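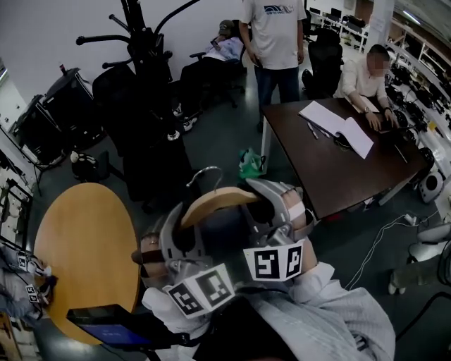
The great hanger question, again

Every February the same advice comes around. Buy matching hangers, preferably wooden ones with a curved shoulder, and your wardrobe will sort itself out. I have now read it in two catalogues, on the back of a packet and in a leaflet pushed under the door at Fairweather Street, and I remain to be convinced.

Readers of the last newsletter will remember the piece on coat stands, which brought in more mail than anything we've run since the bread knives. Most of it was about what people hang their coats on once they've got past the stand. So I spent a fortnight with a bundle of curved wooden hangers from Millen, 14 of them at $87 the lot, and tried to work out what the fuss was for.

First, the claim about shoulders. A curved hanger is meant to follow the line of a jacket and stop those little peaks you get near the sleeve seam. With a heavy wool coat, fair enough. My winter coat sat better on the Millen than it did on the wire thing from the dry cleaner, and I'll give them that. With shirts I couldn't pick the difference. I hung seven on wood and seven on the old plastic ones, mixed them up at the end of the week and asked the household to guess. The household guessed badly and then wanted to know why I was doing this.

Second, the claim about space. The leaflet says matching hangers "free up the rail". Wooden ones are thicker. Put thicker objects on a rail and fewer of them fit, whatever colour they are. I lost enough room that two summer dresses had to move to the hall cupboard, where they've been sharing with the vacuum cleaner. If you have a small flat and a short rail, please measure before you spend anything. Slim hangers with a fuzzy coating take up far less room, though they grab at knits and the fuzz ends up on black trousers.

Third, the hook. I hadn't given hooks a moment's thought before this, but a hook that swivels too freely is a nuisance. You put a shirt back facing left and by morning it's facing the wall. A stiff hook is better for the rail and worse for a coat stand, where you want the thing to turn a little so the sleeves don't end up on top of each other. Which brings me to the coat stand people.

Several of you wrote to say that nothing should ever go on a coat stand on a hanger. Coat loop over the arm, done. One reader from Iltley was very firm about it. I'm mostly on her side. The tall kind with several arms at the top looks generous in the shop, but load one side with hangers and it starts to lean, and if there's a desk chair parked near it someone will roll back and collect the lot. Use the loops. Where there's no loop, sew one in. A short piece of cotton tape will do, stitched inside the collar at both ends, and go over each end twice.

Some hangers are sold with a cedar scent, and I'm told moths detest it. Perhaps they do. The smell on mine had gone before the fortnight was out, and the packet suggests a light sanding to bring it back. I've yet to meet anybody who sands their hangers. Clean clothes before storing them and check the dark corners — that's cheaper.

What I would pay for is a good hanger for each heavy coat and each proper jacket. In our house that's a handful. Everything else can stay on whatever it's on now, mismatched as it is, and I'd treat any promise that a colour scheme will make you tidier with the same caution you'd give a diet book.

A note on getting rid of the old ones. Wire hangers can often go back to the dry cleaner, so ask at the counter. The Brorico op shop takes wooden and sturdy plastic ones if they're bundled with string, hooks all facing the same way. They don't want the padded satin kind. They have plenty.

Next time: shoe racks, and whether the bottom shelf is ever used for shoes. Letters welcome, including from the gentleman who keeps his hats in the oven.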